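Teaching the arm from the couch

March 21, 2021

I finished the second batch of demonstrations this afternoon, so the total is now 439. I want to write down how it went before I forget, mostly for Marwan, who starts on the same thing next week.

Some background if you missed the earlier posts. Since the start of the year I have been working evenings on a project we call Kanaan. The idea is to have a person drive a simulated arm through simple tabletop jobs, record everything, and train a policy on the recordings. The jobs are things like putting the can in the crate or moving the banana onto a plate. Folasade Ezeani wrote most of the simulator side, which is called Volberg. I do the driving and clean up the files afterward.

I drive with a handheld controller. Moving my hand moves the gripper, and the trigger closes it. There is a clutch button under the thumb, so I can let go of the arm, bring my hand back to my lap, and pick up where I left off. For the first week I hardly used the clutch. I would reach as far as I could, then lean, then get up from the couch. All of that ended up in the data as a slow wobble. Now I clutch early and often, and the paths look a lot cleaner when I plot them.

The other big change was the camera. We began with a view from straight overhead because it seemed the fairest way to see the whole table. I could line things up left to right with no trouble, but I had no feel for height. I kept pushing the fingers into the tabletop. Folasade moved the view so it looks down at a steep angle, and my failed grasps dropped by the end of the first evening. The shadows help more than I thought they would. When the gripper comes down, I watch its shadow and wait for the two to meet.
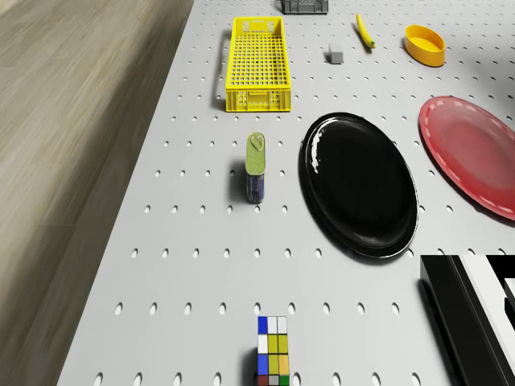 The can is the object I have spent the most time on. It stands upright, it is tall for its width, and if one finger arrives before the other it goes over. My habit was to rush the last bit of the approach. What works for me is to stop above it, turn the wrist until the fingers are square to the sides, and then go straight down. It adds 2 seconds to each run. I asked Folasade if the pause would hurt training, and she said short pauses were fine but long ones would teach the arm to sit there. We trim the long ones.

The banana is easy as long as I turn the wrist to cross it. I pick it up near the middle. The gray block is the easiest thing on the table, and I use it to warm up.

Plates are a different matter. I can't get the fingers under a plate that is lying flat, so I go for the rim. The black one is shiny, and the highlight along its edge moved around enough in the wrist camera that I misjudged it a few times. We haven't decided if plates will be picked up at all in the final task list. For now I mostly put things on them. The bowl goes fine by the rim.

A few things for Marwan.

Reset after every bad start. I used to try to save a run by regrasping, and then I had to decide later if it counted. We do want some recoveries in the set, but those go in their own folder, and you should label them when you make them.

Don't do the same path each time. I looked at my first 200 runs together and nearly all of them came in from the right. The policy we trained on those did the same thing, even when the crate was in the way. Now I switch sides on purpose.

Stop when your hand gets tired. My last runs of a long night are easy to spot in the plots, and I ended up throwing most of them out.

Check that the recorder is on. I lost one full evening to this.

The target is 2900 runs across all tasks, split between the two of us. At my current pace that is a lot of evenings, and I would like to find a better chair first. We are also going to try Broler, the smaller controller that Folasade has been setting up. It has a lighter trigger, which should help with the block and may make the can worse.

Training on the new batch is running tonight. I'll post the success rates when I have them, including the can.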